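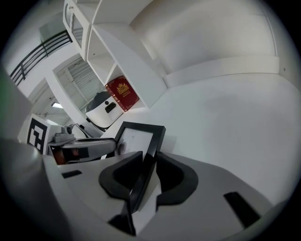 Give a kid a pair of salad tongs and they'll spend the afternoon picking up things that were never meant to be picked up with salad tongs. I had much the same afternoon with the Hivura kit from Plelham, and I'm well past the age where I can blame it on being a kid.

Hivura is a hand-held gripper for teaching robots to do household jobs. You hold it, you do the job, the camera on the tool records what the fingers are up to, and later a robot arm with matching fingers has a go at copying you. Plelham rents the kit by the week and also sells it outright to labs and colleges. I'd read plenty on this way of working and had never had my own hand in one.

Learning to pinch

The job I was given sounded like nothing: move a small picture frame. Pick it up, hold it upright, put it down again flat. I reckoned I'd have it licked in two tries. It took me 10 before I was happy, and I've been handling picture frames all my life.

A thin frame is a terrific test, though. There isn't much to grab, and if you come in crooked the thing wants to swing. With the curved black pads you learn to bring both sides in evenly and let them meet the frame at the same moment. After a while my wrist started doing it without me, and that was the point where I started grinning! You can feel the grip through the handle far better than I'd expected, and I found myself slowing down near the tabletop the way you do when you're setting down a full cup.

The view from the tool is a treat as well. It's a big round fisheye picture, with the fingers always in it and a great sweep of the room behind them. Straight walls go bendy and shelves lean over like they've had a long lunch, but you never lose track of what you're holding. The black-and-white square markers set up nearby look like bits of a crossword, and they help the software work out where the tool is in the room.

Swapping the fingers

Plelham sends more than one set of fingers, and I'd urge anybody who rents the kit to try them all before settling. The mesh ones, dark gray and much chunkier, were the set I kept going back to. They look like something off a garden sieve. I liked how they felt coming down towards a frame lying flat on the desk, where you have to get in under an edge with hardly any room to work.

They do block more of the view than the slim pads, so I had to tilt my wrist to see past them. Some people will hate that. I got used to it, and by the end of the day I'd stopped noticing.

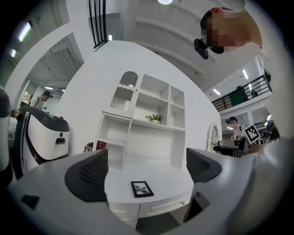 What it's like for a whole day

My forearm knew all about it by mid-afternoon. The tool isn't heavy to begin with, but 90 minutes without a rest is too long, and the printed guide could be firmer on that. I'd also like a softer trigger. Kiiskinen, who make the competing Cuno gripper, have a lovely light one, and going back to Hivura's after trying it feels a bit like driving your uncle's old ute.

Where Hivura wins me over is the checking. Every recording gets looked over by the software as soon as you let go, and a bad one is flagged while you're still standing there with the frame in front of you. When I tried the Cuno in February I had to wait until the evening to learn which of my runs were no good. I saved 42 clean runs with Hivura in a day, without rushing, and Plelham suggests aiming for 1,000 before you train on a job like this one. Share that between a few colleagues and it's a decent week's work, with plenty of stops for coffee.

I'd happily do that week. My next go will be with cutlery, and I've already asked to keep the mesh fingers.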